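Notes on Moving the Grasp Planner to Wrist-View Input

In September the perception and planning work at Palville was moved to a single wrist-mounted view. The following is a record of what changed in the software.

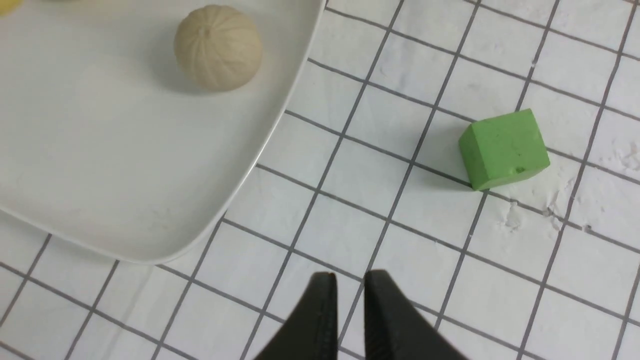 Obeidat asked, on reading the draft of these notes, whether a planner should be allowed to commit to a grasp on the strength of one view, given that depth near the fingertips is the least reliable part of the estimate. The objection is a fair one. The planner now commits only to the approach, and the closing pose is computed again during the descent.

The earlier release of Mikard, our planning layer, treated every light region as free surface. A white plate on a white table was therefore handled poorly, and the segmentation step often merged the two. The current version looks for the rim and the shadow outside it, and stores the plate as a raised region with its own height. A green cube on the grid and a ribbed ball inside the rim are then given separate approach heights – a small change in the code, although it required a new field in the scene message.

The printed grid is used for one purpose only. Its line crossings are fitted at the start of each session, and the result is compared with the stored camera calibration. Smudges and dark specks on the surface produced false crossings in the first release. A crossing is now kept only when 4 line segments agree on it.

Of 1925 logged planning requests, 559 were rejected before any motion began. Most rejections came from the clearance check between the open fingers and the plate rim, which had been set to 30 millimeters. That figure was inherited from the Zoltport configuration, and it was never reviewed for flat tableware. It has been moved to a per-object setting.

Two items remain open. The log viewer does not yet show which check caused a rejection, so the reason must be read from the raw file. The replay tool also ignores the new height field, and older recordings must be converted by hand before they will load.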